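Keeping a two-arm dish cell in tolerance
Speaker notes, Wustley automation users' day, 31 July 2021

Slide 1 — Scope
Say what the talk covers: setup, daily checks and repair of one bench cell, called Pusteo. Two arms, parallel-jaw grippers, a camera at the head and one at each wrist. The task is wiping plates with a kitchen sponge. Policy training is out of scope. Send those questions to the afternoon session.

Slide 2 — Bench layout
Both arms are mounted along the front edge of the table. Trays and dishes go toward the wall. Leave the strip between the arms clear, since both wrists cross it during a handover. Arm bases are clamped, then checked with a square against the table edge. Recheck after anyone has leaned on the bench.

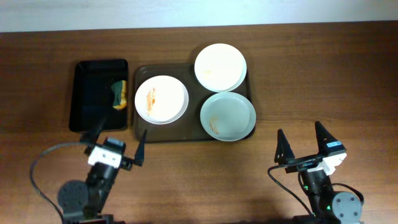
Base clamps loosen slowly. On our bench we put a witness mark across each clamp and the tabletop in paint pen. If the marks do not line up, stop, re-square the base and rerun the home routine. Do not correct the offset in software. We did that for most of a month and ended up with two calibration files that disagreed.

Mention cable routing at this point. Wrist cable needs a free loop long enough for full wrist rotation in both directions. Too short and it pulls on the connector. Too long and it drags across the work. Tie it at the elbow and nowhere past the elbow.

Slide 3 — Wrist cameras
Each wrist camera should see both finger tips at the bottom of its view with the jaws open. That is the mounting check. If one finger is missing, the bracket has rotated. Two screws, hand tight plus a quarter turn, thread lock on the second fitting only.

Exposure is locked. White plates under overhead light will clip, and auto exposure makes it worse by hunting every time a dark tray enters the view. Set it on the residue, the part the task depends on, and accept some loss on the rims. Clean the lens at the start of each shift with a dry cloth. No solvent — it hazes the cover.

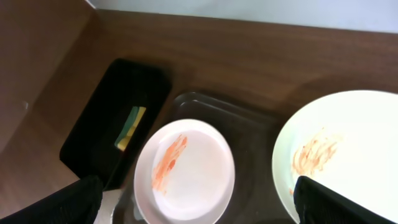 Slide 4 — Gripper fingers and closing force
Fingers are a wear part. We inspect every 306 cycles and replace at 2,000, or sooner if the surface pattern has gone smooth at the tip. Always replace in pairs.

Closing force is set by current limit on the jaw servo. Start at 40 percent and raise it until the sponge stays put under a sideways pull by hand. A sponge is a poor gauge block. It folds, and a folded sponge presents a different wiping face than the one you calibrated. Foam also takes a set, so a new sponge means a new force check.

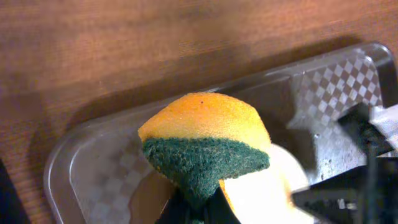

Scouring pad bent to a wedge in the jaws, foam side up.

If asked about a force sensor in the finger: tried one from Hitik, removed it. The lead broke at the knuckle.

Slide 5 — Water
Most of our unplanned downtime came from moisture. The jaw slide has no seal. Water gets on the fingers, runs down when the wrist tips back, and sits against the servo case. Working low between two dishes is the worst case. With drops and a small puddle on the dark surface under the plates, the finger tip sits right next to standing water.
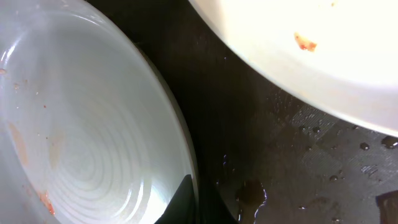 Servo faults on this cell were logged as overload for weeks before we opened one up and found corrosion on the connector pins. Since then the drying step is fixed. Jaws open, arm parked high, wipe fingers and bracket, leave 15 minutes before power-down. The work surface gets wiped too. Textured areas need a second pass: where the crosshatched patches show below the plate rim, a film of water can sit in the pattern after the first.

Slide 6 — Swapping a wrist servo
Power off at the supply, then unplug. Photograph the horn position. Set the ID on the new unit before it goes on the chain. Align the horn mark, fit the screws loose, plug in, home, then tighten. Run the jaw through full travel with nothing in it. Log the change on the Stefanou sheet, arm and joint, in pen.

Allow roughly a minute for questions here. Spare fingers are in the box by the door. Next review of the intervals is in September.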